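Food Science for Caterers - Session 4 handout
Steam, latent heat and why it cooks so fast
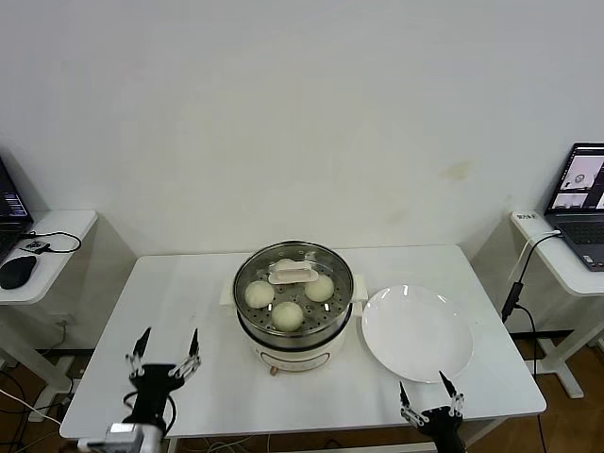
Fig. 1. Buns in a perforated steamer basket, glass lid on.

Notes by L. Bassi, 19 February 2024. Bring to the practical.

Recap from last time
Conduction - through solids, pan base to food. Convection - moving liquid or gas. Radiation - grill, toaster. Steam is a sort of convection but with an extra trick, see next bit.

Latent heat
Heating water up to the boil takes energy. Turning it into steam takes a LOT more, and the temperature doesn't move while it happens. That energy is hidden (latent) in the steam. When steam touches something cooler it condenses and hands it all back, straight onto the surface of the food. So steam at 100 C cooks far quicker than dry air at 100 C. Also why steam burns are so nasty. Open lids away from you!!

Simple sum: to heat 1000 g of water by one degree takes 1000 calories. Do the boiling sum at home, answer in joules please.

Why doughs behave differently in steam
- surface stays moist so no hard crust, dough can keep stretching for longer
- no browning. Maillard reactions need a drier, hotter surface than steam can give
- starch swells and sets (gelatinises), needs water, plenty of it about
- gas in the dough expands, yeast dies off as the middle heats up

Common faults
Collapsed or wrinkled - overproved, or lid lifted too soon, sudden drop in temperature. Yellow patches - too much alkali (baking powder not sifted in properly, usually). Soggy base - water level too high, or food sitting right on the metal. Paper squares help. Drips on top - condensation from lid, wrap it in a cloth if its a flat one. Domed lids run the drips to the side more.

Pressure
Raise the pressure and water boils hotter. Lower it (up a mountain) and it boils cooler, so everthing takes longer. Ordinary steamers are not pressure cookers, the steam can get out. Commercial pressure steamers - Settimio Bortolotti is covering these in April, so skip for now.

Reading
Vitale, chapter 13, first half only. The table on p. 169 is useful for the sums - copy it out, it will not be given in the test.

For next time
Write up the potato experiment (boiled v steamed, weights before and after). Groups of 4. Graph by hand is fine. Label the axes.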